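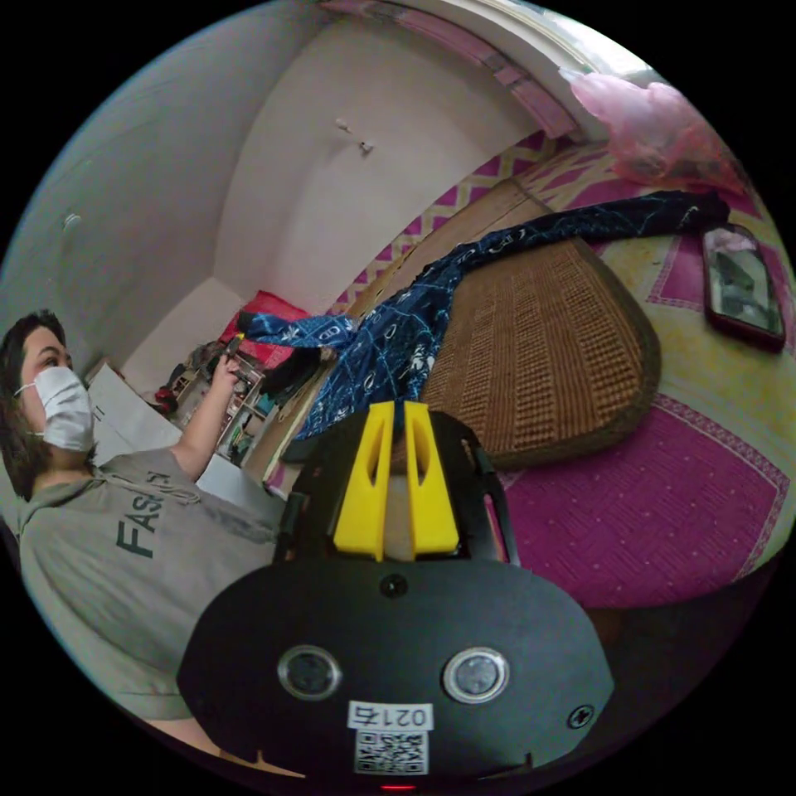 Ekden Draughts is looking for players for its spring open, held in the upstairs hall at Zostuswood in April. Games are played on full-size boards supplied by us, with clocks on every table. The house pieces are black and bright yellow, the same two colours as the gripper in the photo, and players may not bring their own. Entry is open to anyone aged 16 or over, with or without a rating.

There are 29 places. The winner receives £199 and a Vistitz travel board, and the runner-up receives a board only.
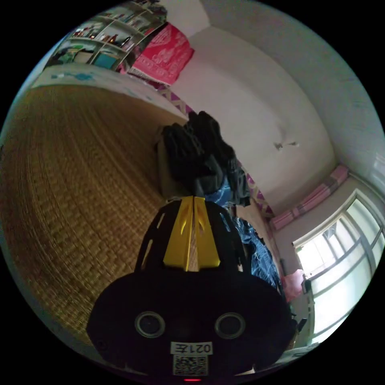
One player from the last open wrote to ask for longer games, saying the final rounds had been decided by the clock more than by the play. We have agreed to this. Each player now gets 21 minutes per game, and there will be a tea break at half past two.

Rounds are drawn by the Sequeira pairing method, so you will mostly meet people on a similar score. Two losses do not put you out.
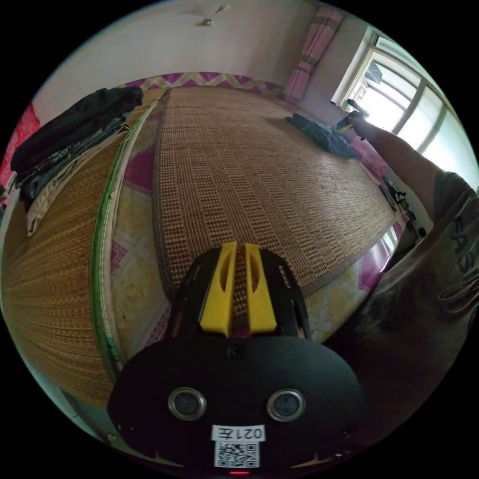 We also need two scorers for the afternoon. Scorers do not play, but lunch and bus fares are paid. You should know the rules of draughts and have clear handwriting.

To enter or to offer to score, fill in the slip at the back of the newsletter and hand it in at the Zostuswood desk before 6 pm.
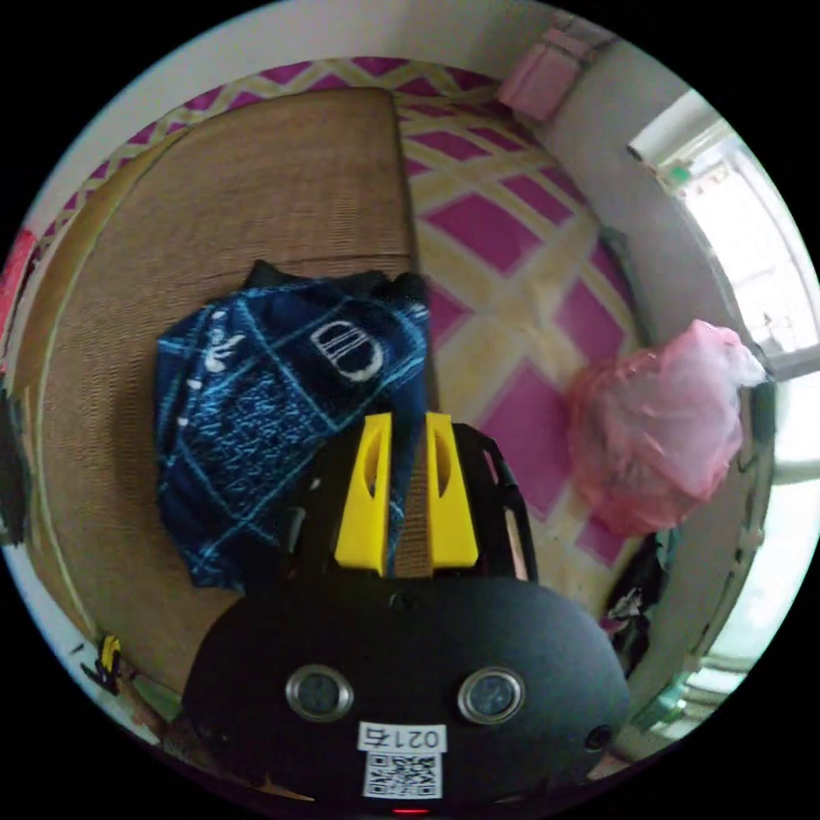

Ekden Draughts News, Issue 21, page 2

Late entries go on a reserve list in the order they arrive.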